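Tags: Datasets > Interiors > Labels and word lists

Histden Room Words, README

Histden is a word list for the fittings and fabrics in one large white-walled interior. It has 17 labels, each with a definition and a note on where the first draft went wrong. I took it over from the Mova list in November and trust it more than I did then, though still less than the old README asked me to.

What the labels cover

Fabric, glazing, railings, cabinets, work surfaces, floor. The Mova list had 30 labels, and plenty of them were guesses about what a thing was for. "Storage cabinet" assumes somebody looked inside. The label is now "cabinet, glazed or open," and if you want the contents you will have to go and open the doors yourself.
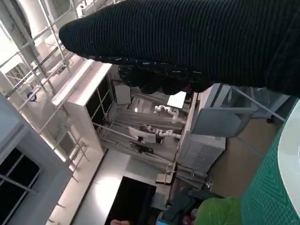 Railings were the second mess. Mova split them into "scaffold," "rack" and "banister," and two people labeling the same poles would pick different ones. I merged all three into "pole frame." Dayana Apaza objected — she says a staircase is a staircase — and she has a point, so "stair" can be added as a second tag. I doubt many people will bother.

Dark knit

"Ribbed knit, dark" covers any dark cloth with visible ribs. Lint gets its own yes/no field. Do not write "wool." The old list said wool six times, and I found no fiber test behind any of them. "Bunched" is allowed where the cloth gathers or looks as though it does. 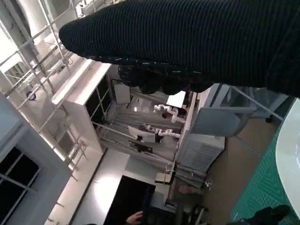 Work surfaces

A cutting mat is labeled separately from the table under it. Round white things stay "round, white" unless you can see enough to say plate or lid. Cárdenas style rules allow "probably a plate." These don't.

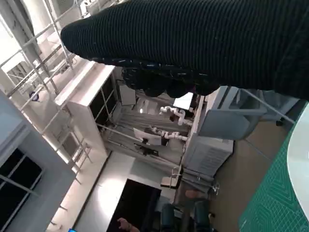
Green gridded cutting mat, with beige floor beyond it.

Known problems

Window and glazed door are still confused, mostly where pale bars divide dark panes. The Fusham check reported full agreement on these, but it used six easy cases, so I would ignore the score. Color names are by eye. "Light gray" and "white" swap depending on who is labeling, and I have no fix for that yet.

Changes

November 11, 2018: merged railings, removed "wool," added the lint field.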